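Last updated: 25 April 2024

Pustik two-arm bench kit, a month in. Can it do chores yet?

Short version, no. Longer version, some of them, slowly, if you set the stuff out first and don't mind picking things up off the floor. I paid $588 for the software and training bundle through Girstead, arms not included, and I've been running it evenings and most weekends. Writing this up fast because people keep asking and the store page is useless.

What I wanted it for: small dull jobs. Sorting the junk bowl. Folding dishcloths. Putting hooks back on the pegboard at the shop. I gave it a list of 13 chores, half house, half shop floor, and kept a tally on the back of a calendar. 300 tries total, 134 I'd call done. Done meaning I didn't have to touch it after. If you count "nearly" it looks a lot better, but nearly folded is not folded and a screw near the jar is a screw on the table.

Setup. Took an evening and a half. Manual is a PDF with the calibration pages in the wrong order, do page 9 before page 6. The app wants an account before it'll even show you a camera feed, annoying. Once it's in, it's stable. One crash all month and that was my laptop. 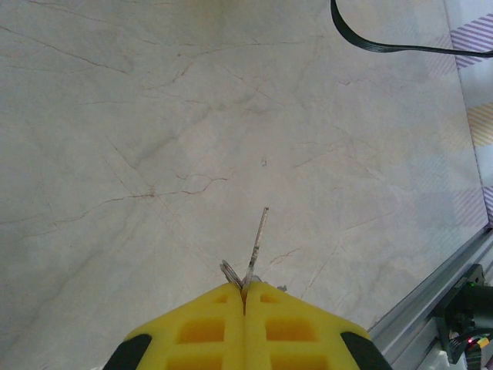 Small parts are where it earned most of its points, which I did not expect. I figured big soft things would be easy and little fiddly things hopeless, and it's closer to the other way round. The fingers close flat along the seam, so a thin stick like the grey-brown one pinched in there gets held right at the tips. Good for pencils, skewers, zip ties. The trouble is what comes along for the ride. You ask for one skinny item out of a mixed pile and you get a bit of metal loop poking out next to it too, and the software has no idea. It reports one object, happy as anything. For a junk bowl, who cares. For counting parts at work that's a dealbreaker. Also lift speed is painfull. I can clear a bowl by hand before it's on its third pick.

Light colored, busy surfaces slow it down as well. Veined stone pattern, it hesitates. Threw a plain gray mat down at home and the pauses got shorter. Not gone. Cheap fix, should be in the manual, isn't.

Cloth. Ugh. Dishcloths were the worst thing on the list. First fold OK maybe half the time, second fold it grabs one layer instead of two and drags the whole thing sideways. A bath towel I gave up on. The Akpan folding add-on is supposed to help, I tried the trial, couldn't see a difference, canceled. If laundry is the reason you're looking at any of this, close the tab and wait a couple years.

Two arms on one item is better than I thought it would be. One arm alone tends to let long things droop and twist, with both on it you get something close to level. Handoffs still a coin flip, left to right worse than right to left, no clue why. Timing between the two is decent after the April update, before that they'd fight each other. 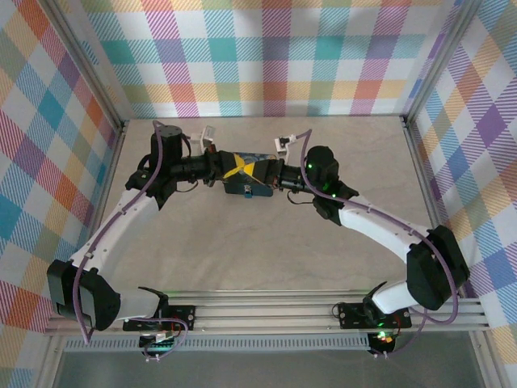

Both grippers on one blue and yellow piece. Purple cable along each arm.

Cables, while I'm on it. Leave slack round the shoulders. I tied mine down neat the first week and one pulled tight at full reach, whole thing stopped with an error code that isn't in the list. Loops look messy but loops work. And keep the cables you aren't using off the work area, mine got grabbed once as a "tool".

Noise is fine. Could run it with the TV on. Could not leave the room though, and that's my real gripe. A dishwasher, you push the button and go to bed. This wants you sitting there with a finger near the stop. Supervised chores are still chores, you just do them with your arms folded.

Shop floor verdict: pegboard hooks, yes, kind of. Same hook, same tray, same place every time and it'll go all afternoon. Change the tray and you're retraining for an hour. Wiping the bench, it wipes the middle and ignores the corners. Sweeping, no, didnt try, it's bolted down.

Support from Girstead answered in two days, polite, sent me a link I already had. The Tarnbridge user forum is better, go there first. Search "drift" before you post about drift.

Would I buy again? For tinkering, yes. To save time, no way. I've put more hours into teaching it to sort screws than I've spent sorting screws in my life. Three out of five, half a point of that for the pencils.

Will redo the cloth tests when the next update lands.

Related
Robot vacuums on thick rugs: still getting stuck
Cheap label printers for small shops
Tarnbridge parts trays, long term review
Is the Akpan add-on worth it? Reader replies
Pegboard hooks that stay put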